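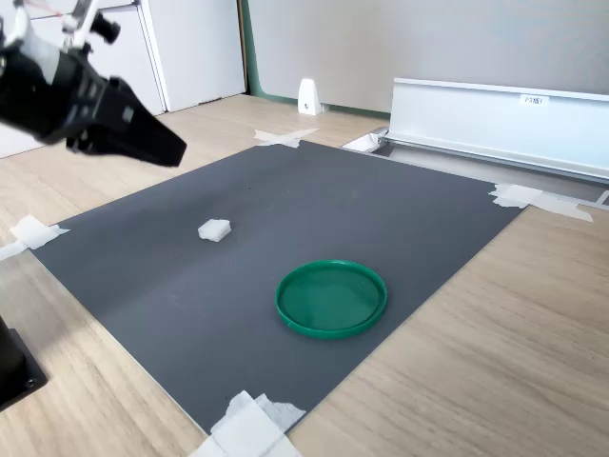 Table mats are back, and we want your jar lids!

If you came to the Tuesday craft table in the spring you will remember the state of the tabletop by the end of it. Glue in the grain, a ring of blue paint that took two of us and a great deal of scrubbing to lift, and little beads rolling off into the heating vents. So for the July sessions every work spot is getting its own dark gray mat, taped down at the corners with white masking tape, and I am so pleased with how it's going that Noémie Baudry said I should stop talking about it and put it in the newsletter.

The dark gray was her pick. I had wanted something cheerful (yellow, if you must know), but she was right. Small pale things show up on it beautifully. Put down a little white cube of sponge and you can find it again from the other side of the room, and a bright green lid looks like it belongs in a shop window. Anyone who has spent ten minutes hunting for a scrap of white foam on a pale wood table will see why I'm excited.

Some notes on taping, as several of you have asked how to do this at home. Use plain masking tape. We tried a clear packing tape first and it brought up a sliver of finish on the Kistisley table, which I have since touched up with a brown marker and would rather you didn't look at too closely. Press the mat flat from the middle outward, then tape one corner, then the one opposite, then the other two. Don't be shy with the tape. A second strip across the first holds much better than one long one, and if a corner still lifts, fold another piece over the top and press hard. It won't win any prizes for neatness. Peel it slowly when you're done, and don't leave it down all summer or you'll be picking off gummy bits in September.

You also don't have to line the mat up with the table. Turn it to whatever angle suits your arms! I'm left-handed and have been working at a slant my whole life, and it was lovely to see other people try it and keep it that way.

Now, the lids. Shallow plastic ones with a raised rim are the best thing we've found for holding paint, glue or a pinch of seed beads. Set one open side up and it's a paint dish, a bead tray and a water saucer in turn, and it rinses out in no time. We have 25 so far and would love 30 or more before the printing session. Any color is welcome, though I'll admit the green ones make me happiest. Please wash them first, and peel off any labels if you can stand to.

Sponges too, please. Old ones are fine if they're clean and dry. We cut them into small cubes for dabbing and stamping, and they don't need to be perfect. A slightly ragged edge gives a much nicer print than a crisp one, especially for clouds and sheep. Scissors work on the thin kind, but for anything thicker I use a bread knife and go gently.

The collection box is by the side door until the end of the month. If you have a whole bag, leave it with Noémie at the front desk and she'll bring it down.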